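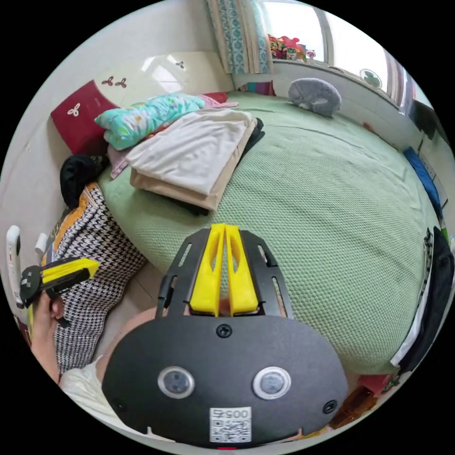
4.2 O que muda para quem dobra

Tempo de leitura: 6 min

Primeiro ponto, o ritmo. Na Mudis a dobra de roupa em casa do cliente era trabalho de mãos, feito no fim da visita, quase sem registo. Com as pinças manuais passou a ser tarefa com início e fim marcados, e cada peça conta como episódio. No período analisado ficaram gravados 2,193 episódios, em sessões de 60 minutos. O sistema de dobra automática que a Ikberg quer instalar na lavandaria da Cabral é treinado com este material, ou seja, as trabalhadoras produzem hoje os dados da máquina que amanhã lhes fica com parte do serviço. Todas as entrevistadas sabiam disto. Nem todas achavam mau.

Segundo ponto, o corpo. Dobrar com pinça é mais lento e cansa noutro sítio: pulso e antebraço, menos costas. Queixas de pulso em quase 400 fichas de sessão (a ficha tem campo livre, codificação nossa, ver anexo B). A pega muda também. Quem dobra à mão alisa com a palma enquanto puxa; com dois dedos rígidos esse gesto desaparece e é preciso substitui-lo por dois ou três toques curtos. Uma trabalhadora chamou a isto «dobrar com talheres». Expressão que adotámos no guião da segunda ronda.
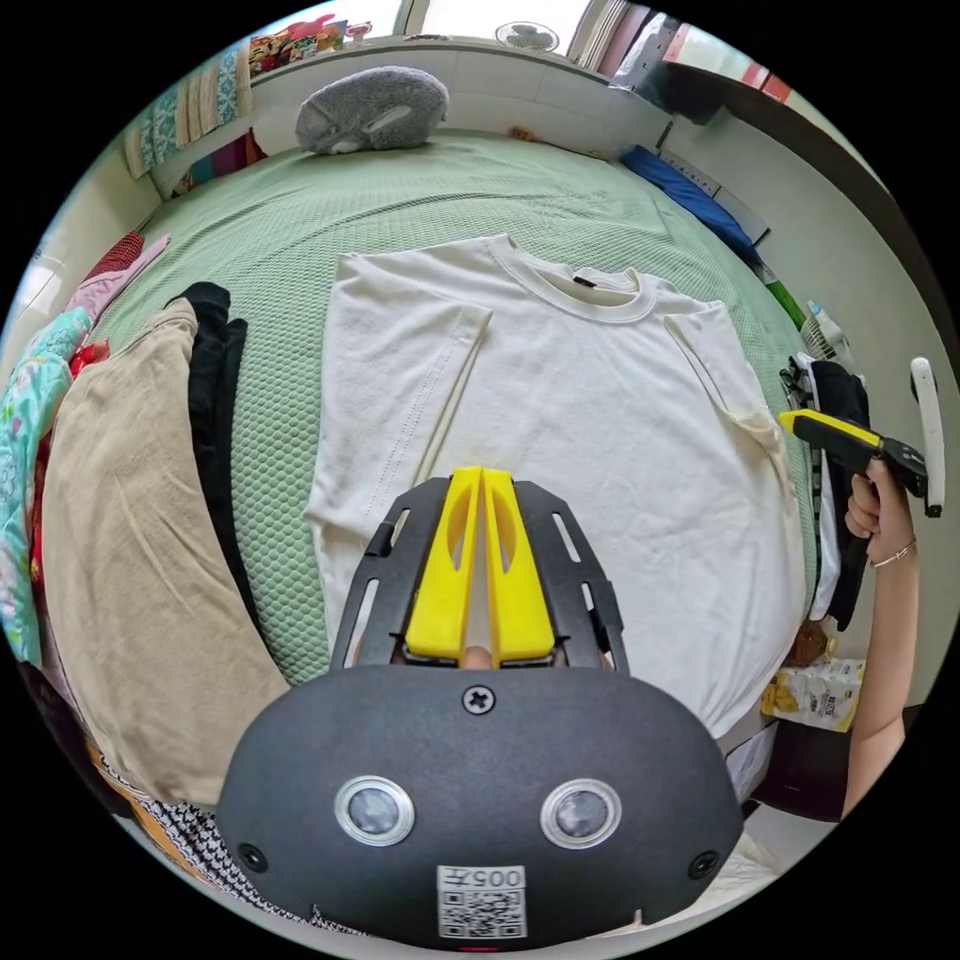 A t-shirt é a peça de referência no protocolo — algodão, manga curta, gola redonda — e foi nela que as diferenças entre trabalhadoras apareceram mais cedo. Umas começam pela gola, outras pelas mangas, outras pela bainha. A versão inicial do protocolo, escrita na Ikberg sem consultar ninguém do terreno, obrigava a começar pela bainha. Selorm Agyeman, chefe de equipa na Mudis, pediu a revisão em julho: as mais experientes estavam a desaprender a ordem delas e a demorar mais. A regra caiu. Hoje a ordem é livre, só o estado final é verificado.

Terceiro, o saber-fazer. Ponto mais delicado das entrevistas. Antes, saber dobrar bem não valia nada no recibo. Agora há um suplemento por sessão, e o que era hábito passou a ser competência com nome. Mas fica registado, e o registo não é delas. Virgilio Buenaventura, delegado de pessoal, defende que o contrato devia dizer o que acontece às gravações quando alguém sai da empresa; à data da redação não diz. 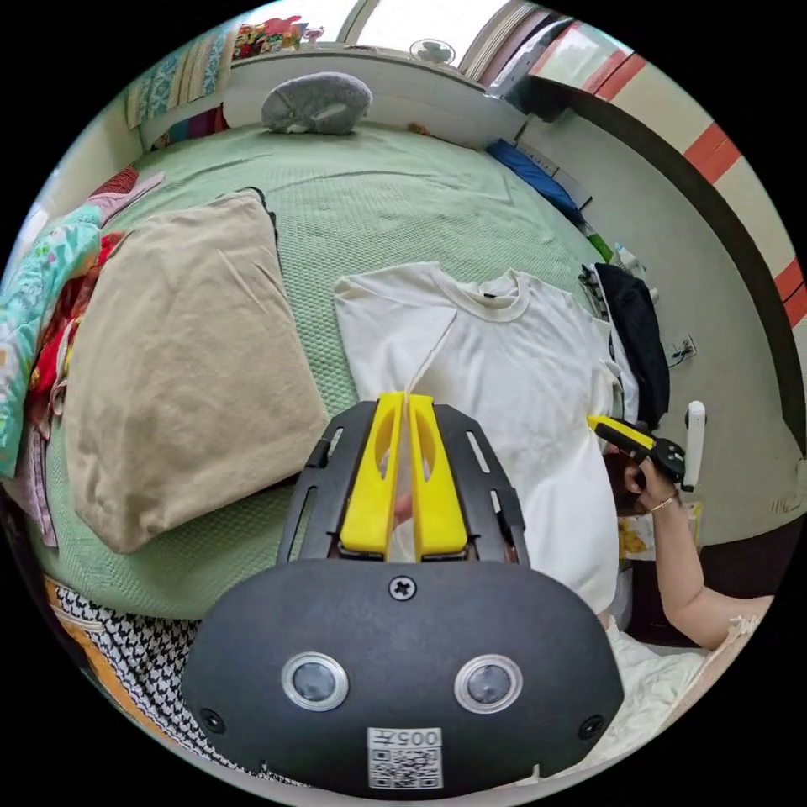 Figura 4. Pega na gola de uma t-shirt branca com pinça manual de dedos amarelos; segunda pinça à direita.

A pega na gola (Fig. 4) é o passo que mais discussão gerou nas sessões de revisão. Pouco tecido entre os dedos e escapa, muito e vinca. A tolerância que a Ikberg fixou foi considerada apertada pelas trabalhadoras, que a cumprem á mão sem pensar e com a pinça têm de a vigiar.

Emprego: a Cabral fala em reafetação, não em cortes. Para a lavandaria estão previstas 500 peças por turno em dobra automática, o resto continua manual — lençóis de elástico, malhas, roupa de bebé. Não tivemos acesso ao plano de pessoal. O caso Kindholm (secção 5) sugere cautela, lá a reafetação foi sobretudo para controlo de qualidade, com horário pior e o mesmo salário base.

Limitações: entrevistas feitas em horário de trabalho, algumas com a chefia na divisão ao lado. Amostra pequena. Nas casas visitadas dobra-se em cima da cama, na lavandaria há bancada, e a comparação de tempos entre os dois sítios fica por fazer.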